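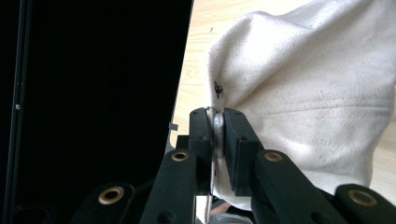

로봇 학습 특강 강의노트: 손에 드는 그리퍼로 배우는 양손 천 조작

작성: Vidlow 조작학습 강좌 운영팀
2020년 12월 17일 목요일

1. 오늘 다룰 내용

지난 시간까지는 딱딱한 물체만 다뤘습니다. 블록이나 컵은 자세를 숫자 여섯 개로 쓸 수 있고, 잡으면 손가락과 함께 움직이니까 계산이 깔끔했지요. 오늘은 드디어 천입니다! 준비하면서 저희도 제일 신났던 주제예요. 천은 잡는 순간 모양이 바뀌고, 바뀐 모양이 다시 다음 동작을 결정합니다. 이 되먹임을 사람의 시연에서 어떻게 배울 것인지가 오늘 강의의 중심입니다.

실험 과제의 이름은 Pattinasarany입니다. 모자, 천 가방, 앞치마처럼 반쯤 형태가 있는 직물 제품을 양손으로 잡아 원래 모양으로 펴고, 정해진 자리에 놓는 과제 묶음이에요. 완전히 납작한 천보다 이쪽이 까다롭습니다. 모자의 챙은 단단하고 머리 부분은 흐물흐물해서, 한 물체 안에 성질이 다른 두 영역이 붙어 있거든요.

2. 왜 손에 드는 그리퍼인가

원격조종으로 시연을 모으면 관절 각도가 그대로 기록되니 편합니다. 그런데 천을 다룰 때 사람은 손끝의 느낌을 많이 씁니다. 살짝 당겨 보고, 걸리면 놓고, 다시 집습니다. 원격조종에서는 이 느낌이 대부분 끊겨서 동작이 느려지고 조심스러워집니다. 손에 드는 그리퍼는 사람이 집게를 직접 쥐고 움직이기 때문에 당기는 힘이 손목까지 전해집니다.

물론 대가가 있습니다. 사람 팔이 갈 수 있는 곳을 로봇 팔도 갈 수 있다는 보장이 없어요. 이 문제는 5절에서 다시 봅니다.

3. 표기와 데이터 구성

양손 시연 하나를 다음과 같이 씁니다.

τ = (o_1, a_1, o_2, a_2, ..., o_T, a_T)

관측 o_t에는 왼손 카메라 영상, 오른손 카메라 영상, 머리 쪽 카메라 영상, 그리고 두 집게의 벌어진 폭이 들어갑니다. 행동 a_t는 왼손과 오른손 각각의 상대 자세 변화와 목표 폭입니다. 절대 좌표를 쓰지 않는 점에 주의하세요. 상대 자세를 쓰면 작업대 위치가 조금 달라져도 같은 동작이 같은 값으로 기록됩니다.

과제 하나당 시연은 100개를 모았고, 그중 53개에는 다시 잡기가 들어 있습니다. 처음 집은 곳이 마음에 들지 않아 놓고 옮겨 잡은 경우예요. 처음에는 이런 시연을 지저분하다고 보고 빼려 했는데, 넣고 학습한 쪽의 정책이 훨씬 끈질기게 움직였습니다. 저희가 이 연구에서 가장 좋아하는 결과입니다.

4. 접촉점을 어떻게 고를까

손목 쪽 시점에서는 손가락 끝과 천의 주름이 아주 가까이 보입니다. 두 손가락 사이에 천이 한 겹 물렸는지 두 겹 물렸는지는 주름의 두께와 그림자에 드러나는 경우가 많습니다. 반대로 천 전체가 어떻게 놓였는지는 이 시점만으로 알기 어렵습니다. 부푼 천이 화면을 크게 가려 버리니까요.

머리 쪽 시점은 그 반대입니다. 물체의 방향과 두 손의 관계는 잘 보이지만 손끝의 세부는 흐려집니다. 그래서 저희가 쓰는 정책 Nalano는 두 종류의 시점을 따로 인코딩한 뒤 교차 주의(cross-attention)로 합칩니다.

z_hand = E_hand(왼손 영상, 오른손 영상)
z_head = E_head(머리 쪽 영상)
z = CrossAttn(z_hand, z_head)

인코더를 하나로 합친 판도 시험해 봤습니다. 파라미터는 줄었지만 뒤집힌 모자에서 챙과 조절끈을 자주 혼동했어요. 모자가 구겨져 있으면 챙의 곡선과 접힌 안감의 곡선이 가까운 거리에서 꽤 비슷해 보입니다. 수강생 여러분도 아래 사진에서 어디를 먼저 잡을지 잠깐 생각해 보세요. 챙을 고정하고 반대쪽을 당기는 방법도 있고, 양옆을 잡아 안감부터 펴는 방법도 있습니다. 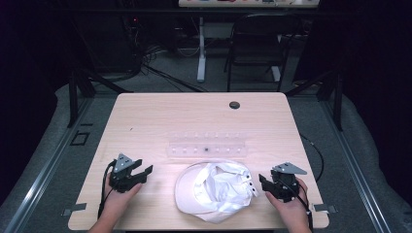
그림 2. 뒤집혀 구겨진 흰 야구모자와 양손의 그리퍼. 조절끈은 오른쪽 그리퍼를 향해 있다.

챙을 잡는 전략은 안정적입니다. 단단한 부분이라 미끄러져도 모양 변화가 작지요. 조절끈 쪽은 얇아서 정확히 물어야 하지만, 일단 잡으면 모자의 방향을 돌리기 좋습니다. 시연자마다 선호가 달라서 데이터에는 두 전략이 섞여 있습니다. 평균제곱오차로 행동을 회귀하면 두 전략의 중간, 즉 아무것도 없는 허공으로 손이 가는 일이 생깁니다. 행동 분포를 여러 봉우리로 표현할 수 있는 모델이 필요한 이유가 바로 여기 있어요!

5. 로봇으로 옮길 때의 걸림돌

첫째, 도달 가능성입니다. 기록된 손목 궤적마다 역기구학을 풀고, 해가 없거나 두 팔이 부딪치는 구간이 있으면 그 시연을 학습에서 제외합니다. Irthorpe 작업셀에서는 팔꿈치를 바깥으로 크게 돌리는 동작이 자주 걸렸습니다.

둘째, 시간 지연입니다. 사람 시연에서는 관측과 행동이 거의 동시에 일어나지만 로봇에서는 영상 처리와 추론에 시간이 듭니다. 정책이 한 번에 여러 단계의 행동을 내도록 하고, 이미 지나간 앞부분은 버린 다음 실행합니다.

셋째, 양손 사이의 장력입니다. 두 손이 같은 천을 잡고 있으면 작은 위치 오차도 당기는 힘으로 바뀝니다. 저희는 실행 단계에서 두 손 사이 거리의 변화 속도에 상한을 두었습니다. 단순한 처방인데 효과가 좋았습니다. 다만 상한을 너무 낮추면 주름이 펴지지 않은 채 천만 끌려갑니다.

6. 연습 과제

가. 두 손의 상대 자세 T_LR을 각 손의 자세 T_L과 T_R로 나타내고, 공통 기준 좌표계가 바뀌어도 T_LR이 변하지 않음을 보이세요.

나. 챙 전략과 조절끈 전략이 반반 섞인 일차원 행동 분포를 가정하고, 평균제곱오차를 최소로 하는 예측값을 구하세요. 성분이 2개인 혼합 가우시안으로 바꾸면 무엇이 달라지는지도 적어 주세요.

다. 다시 잡기가 들어간 시연을 모두 뺄 경우 정책이 겪을 분포 변화를 한 단락으로 설명하세요. 실패 직후의 상태가 학습 데이터에 얼마나 남는지를 중심으로 쓰면 됩니다.

풀이는 강좌 게시판에 PDF로 올려 주세요. 손으로 쓴 것을 스캔해도 됩니다. 다음 시간에는 나 문제에서 출발해 확산 과정으로 행동을 생성하는 방법을 유도합니다. 조건부 가우시안 분포의 식을 미리 복습해 오세요.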